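Vernon Melnyk @vernonmelnyk
25 August 2023

OK so I've been putting up the lettering for my niece's school play and I have opinions about cut-out letters now. Thread, sorry in advance!
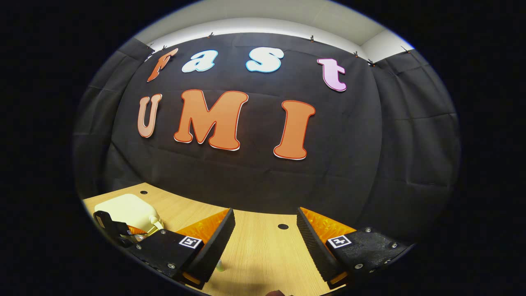
First thing, make your letters bigger than you think. I started with ones the size of my hand and from the back row of the gym they looked like crumbs. Went home and redid the whole title in a night.

Second, foam board. Poster board curls the minute the heat comes on (ask me about March). I got a stack of foam board at Sandhu, the craft place by the bus station, and it stayed flat through 2 performances and a very sweaty cast party.

Buy a fresh blade. Please. I used the same dull one for a whole alphabet and every S came out looking chewed. S is the worst letter in the English language to cut, and I will be taking no questions.

Carter Chisholm taught me to draw the letters backward on the back side so the pencil lines never show. I forgot this and did a gorgeous R the wrong way around. It lives on my fridge.

Color! Pick your colors under the lights you'll have on the night. My lovely mustard yellow went the color of old mayonnaise up there.

Spacing: forget the ruler. Tape everything up loosely, walk to the far end of the room, squint, walk back, move the A over a bit, repeat until your family goes to get dinner without you.

Somebody asked what I spent. Board, paint and blades came to $539 for the whole set, and yes, I know, but that includes the castle. The castle got away from me.

And save your letters afterward! I've got 5 shoeboxes of them in the hall closet, sorted by vowel and "other". The E's get borrowed constantly and never come home.

Next up is a sign for the bake sale. Script lettering. Connected script lettering, in one piece! Send snacks.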